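The candy table is the best seat in the house

I have a strong opinion about parties, and I've been waiting for a good reason to write it down. The candy table deserves more respect. I don't mean the fancy kind with glass jars, matching ribbons and everything dyed the same shade of mint. I mean a plain long table with a cloth over it and a big loose pile of wrapped snacks that don't match at all.

Every November our block in Graltow puts on a snack swap. You bring a bag of wrapped candy, you tip it out, and later in the evening you go home with a different bag. It started with 5 households. Last year there were 24, and some people drove in from Mergate with shopping bags on both arms. I love it more than Thanksgiving, and I really love Thanksgiving!

What gets me every time is the wrappers. Grocery store candy where I live has become very quiet, all soft colors and one polite word in the middle. Then somebody tips out a bag from the import shop on Nouri Street and the whole table wakes up. There's gold lettering, there are stripes, there are wrappers with so much writing on them that you could read one through an entire cup of tea (if you could read it, and I mostly can't). Somebody decided that a thing two bites long needed that much to say for itself, and I think that's wonderful.

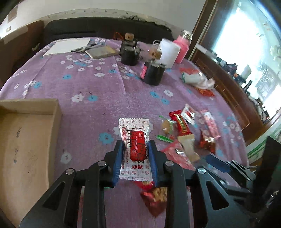

Opinion / Food and Home

A purple cloth was a great choice, by the way. White cloths make candy look like a dental office giveaway, and red swallows half the wrappers whole. Against purple, a white packet covered in red and dark Chinese characters practically shouts, and even a plain beige packet gets a fair chance. I've become a bit of a bore on the subject of tablecloths and I'm not sorry.

Now for the part where I lose some readers. I don't think you should sort the candy. I know people who do it, lovely people, and they'll have the hard candies in one box and the chewy ones in another before you've got your coat off. Please let it stay in a heap. When a clear wrapper with a green-striped end is lying beside a red bar, you pick up the one you didn't come for. In a sorted box you go straight to your old favorite, and you could have bought that at the gas station.

Keep the boxes, but use them for carrying. A shallow open one is perfect, because you can slide a hand under it and get through a crowded doorway without tipping it. Once it's empty, leave it on the table and let people drop in whatever they've decided to take home.

I'd also defend the wrapper itself, which gets a bad name. Unwrapping slows you down. You have to find the end, twist it or tear along the zigzag edge, and for a second or two you're paying attention to one small thing. My kids can clear a bowl of loose jelly beans during a single song, but give them the same amount of candy in wrappers and it lasts all evening, with a lot more talking - mostly about who got the pink one.

Cost comes up whenever I go on about this, so let me say that I set myself a limit of 20 dollars and have never felt short. The import shop sells mixed bags by weight, and the Flasidov market has a bin near the register where the odd ones end up. Go for the odd ones! Buy the packet you can't identify. If it turns out to be salted plum and you hate it, the person across the table has probably been looking for salted plum all night, and now you've got something to trade.

We're already talking about this year's swap, and I've been asked to bring the cloth. I'm bringing the longest one I own, and I'm leaving the little labels at home.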